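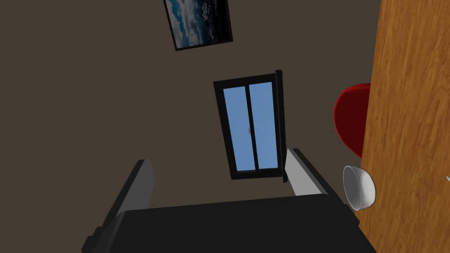

A framed cloud picture and a window on a plain wall.

Call for Participants: Bedroom Air and Sleep Study

Nirico is looking for adults to take part in a home study on fresh air and sleep. We want to know how opening or closing a bedroom window at night affects how rested people feel the next day. The study starts in October and lasts 30 nights.

Who can take part

You must be 18 or older and sleep in a room with a window that opens. You should plan to sleep at home for the whole study. Renters and homeowners are both welcome. If you share a bedroom, your partner may sign up too, but each person needs a separate form.

We can't accept people who work night shifts, use oxygen at home, or have a baby under one year old sleeping in the same room.

What you will do

We will mail you a small air monitor and a paper sleep diary. Put the monitor on a shelf or nightstand, at least three feet from the window. Each evening, check the diary to see if the window should be open or closed that night. Each morning before 10 a.m., write down when you went to bed, when you got up, and how you slept. Entries take a few minutes.

If it is too cold, too noisy, or raining in, close the window and make a note of it. That night still counts.

There is one phone interview at the end. You do not need to visit our office, and no one will come to your home.

Payment

You will receive $200 for completing the study: $100 after night 15 and $100 when we get the monitor and diary back. Return postage is paid. If you leave early, you keep any payment you have already received.

Places

We have 192 places. Forms are read in the order they arrive. Once the places are filled, later applicants go on a waiting list.

How to apply

Fill out the interest form on the Nirico study page, or ask for a paper copy at the front desk of the Boonyarit Building. Include a daytime phone number. Questions about the study should go to Mingxuan Long, study coordinator, between 9 a.m. and 4 p.m.

Your name is kept apart from your diary and monitor readings.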